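Weniger Zeug, mehr Miete

Von Renato Dagdag

Seit einiger Zeit gilt der leere Tisch als moralische Leistung. Wer etwas auf sich hält, mistet aus, fotografiert das Ergebnis und schreibt darunter, wie leicht das Atmen jetzt fällt. Ich habe es selbst versucht, zwei Wochenenden lang, mit Kartons im Flur und einem Ratgeber auf dem Fensterbrett. Geatmet habe ich danach wie zuvor. Allerdings fehlte mir im September die Zange, mit der ich die Heizung entlüfte. 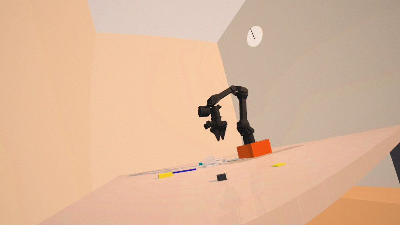
Misstrauisch macht mich vor allem, wer da predigt. Bok-nam Wang, deren Kurs »Narkilden« man bis zu 20 Stunden lang am Bildschirm verfolgen kann, empfiehlt, alles wegzugeben, was sich für wenig Geld wieder beschaffen lässt. Das ist ein Rat für Leute, die wenig Geld jederzeit übrig haben. Meine Großmutter hob Schrauben in Marmeladengläsern auf. Sie hatte kein Problem mit dem Loslassen, sie hatte eine kleine Rente.

Dazu kommt das Geschäft. Der Einrichter Prondelum führt in seinem Katalog 2.277 Artikel, und auffallend viele davon sollen helfen, weniger zu besitzen: Boxen, Einsätze für Boxen, Etiketten für die Einsätze. In der Filiale in Bakthorpe stand ich neulich vor einem Regal, das mir »Freiraum« versprach und den halben Gang versperrte. Eine Kundin fragte, ob es das auch größer gebe.
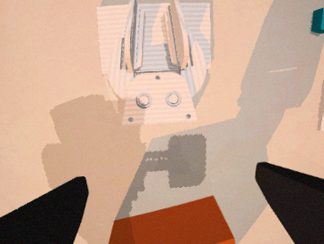
Viel Fläche, wenig darauf: heller Tisch mit weichen Schatten.

Natürlich kann Aufräumen guttun. Gegen einen freien Schreibtisch ist nichts einzuwenden, und manche Schublade hat ihre Leerung verdient. Aber eine Wohnung, in der gekocht, genäht und gestritten wird, sieht nun einmal danach aus. Warum soll man sich dafür schämen? Die kahlen Zimmer in den Zeitschriften haben meist einen Keller, einen Dachboden oder eine Putzkraft im Rücken, und davon steht in den Bildunterschriften selten etwas.

Meine Kartons habe ich wieder ausgepackt, jedenfalls die, die noch da waren. Eine neue Zange habe ich auch gekauft. Sie ist schlechter als die alte.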